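Divided wooden box as a desk drop spot — what goes in yours?

Forum: Home and Desk > Small Storage
Page 1 of 1

punchcard_pine
Thursday, 7:40 pm

Okay, I have a new favorite thing on my desk and I need to talk about it with people who care. It's a light brown wooden box with open compartments, no lid, thin wooden dividers. It sits out in the middle of the desk and catches all the small stuff that used to wander off. Keys, coins, hotel key cards (I travel a lot for work and I keep every one of them, don't judge), spare adapters, the odd little wooden piece.

I've tried trays, I've tried a drawer, I've tried a mug. The box wins by a mile! Cards can stand up on their edge in the narrow slots, so I can flip through them like records.

So what goes in yours? And does anybody sort key cards in some clever way? Mine are in no order at all right now.

mossandmortar
Thursday, 7:58 pm

Love these boxes. I have the Nivano one with 16 compartments and it holds my whole sewing life plus stamps. Can we see yours on the desk? I'm curious how much room it takes up with a laptop behind it.

punchcard_pine
Thursday, 8:15 pm

Sure! Box and laptop first, then a key card up close.

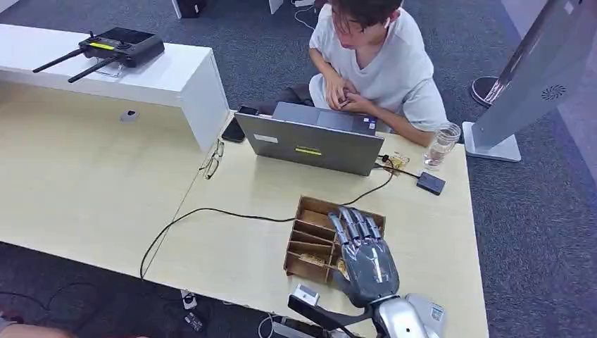
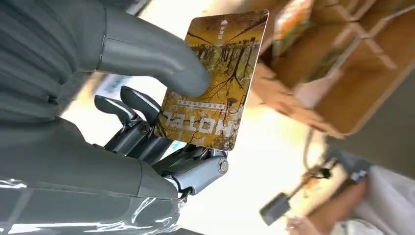
RE: the box on the desk

driftdesk
Thursday, 8:31 pm

Nice box, and I like the pale desk with it. I'm going to be the grump though. Your phone and glasses are lying out on the left and there's a knot of cable over on the other side. If the box is the drop spot, why aren't they in it? I find that anything with open compartments fills up with junk I never touch, and the things I grab 27 times a day still end up loose.

punchcard_pine
Thursday, 8:44 pm

Fair! Glasses don't fit, I've tried. The temples catch on the dividers and then I worry about scratching them. The phone I could lay across the top, but then I can't get at anything under it. I think of the box as a home for small things and the desk as a home for medium things — it works for me.

The cable I have no defense for.

mossandmortar
Thursday, 9:02 pm

Disagree with driftdesk on the open top. A lid is where good habits go to die in my house. If I have to open something I won't put the thing back, period. My Civia box has a lovely hinged lid and it has been used as a coaster for two years.

Speaking of which, I'd scoot that glass of water farther from the laptop! I lost a keyboard that way.

driftdesk
Thursday, 9:10 pm

OK, the lid point I'll give you. But dust! Open wood boxes get that gray fluff in the corners and you can't get a cloth down there.

tinytenon
Thursday, 9:26 pm

Soft paintbrush, one inch wide. Gets right into the corners. I do mine when I vacuum, takes no time.

On the key cards: I had a huge stack from years of road work (323 when I finally quit the job) and I sorted them by city at first. Terrible idea, because half of them don't say where they're from. Now I sort by color and it looks great. Blues in one slot, whites in the next. If you care about where they came from, write the place and month on a sticky dot when you get home. I still have one from Punmont with "June, broken shower" on it and it makes me happy every time.

punchcard_pine
Thursday, 9:33 pm

Sticky dots!! Yes. Doing that this weekend.

ledgerlark
Thursday, 9:50 pm

Am I the only one who would just give the cards back at the front desk? They reuse them. I'm all for the box, I'm just not sold on filling it with plastic.

tinytenon
Thursday, 10:04 pm

You have a point, and I hand back most of them these days. I keep the pretty ones.

mossandmortar
Thursday, 10:12 pm

Same here, pretty ones only. For the cable, try a bit of hook and loop strap around the slack and park it at the back edge of the desk. The Ayala straps come on a roll and you cut them to length.

punchcard_pine
Thursday, 10:20 pm

Adding straps to the list. Will report back once the blues and whites are in their slots!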